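Well, the clocks have gone back, I've had my first mince pie (no apologies) and the spare room is finally getting sorted! Thank you to everyone who wrote in after the last letter about my button tin. I had no idea so many of you were sitting on your gran's buttons too.

So, this month I've been thinking about swapping. Our swap table at the Zakari hall started with me, Ditte Sveinbjörnsson and a carrier bag of scarves, and last month we had 221 people through the door, which made the tea urn very unhappy. You bring what you don't wear or use, you take what you fancy, and there's no totting up at the end. I came home with a green wool coat, a pie dish and a jigsaw of Bergen harbour that I'm fairly sure I gave away in January.

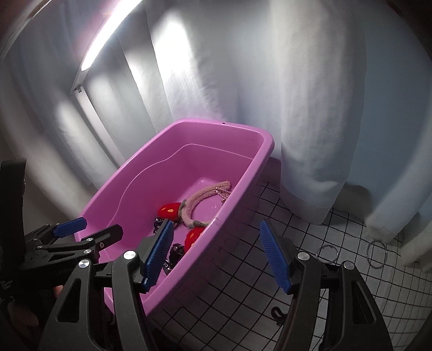
What I like best is how it changes the way you shop. I used to buy earrings nearly every time I went into town, and now I think, hang on, I'll see what turns up at the swap first. Rhydian Lougher reckons he hasn't bought a shirt in two years, and he always looks smart, so there we are.

A few bits of housekeeping. Please wash things before you bring them, and pin pairs together (we have a sad heap of single gloves). Electrical stuff is still a no, sorry, even if it worked this morning. Bags are limited to 20 items each so that we can get everything out before the doors open. Oh, and children's shoes are always wanted, especially wellies!

The next swap is on 5 Nov 2022, from ten until the cake runs out. Kaj Lykkegaard is doing his cardamom buns again, so come early. If you've got a clothes rail we could borrow, drop me a line and I'll come and fetch it.

Snædís x

14 shares | 6 comments
Contact us | © Zakari Swap Letter 2022 | Back to top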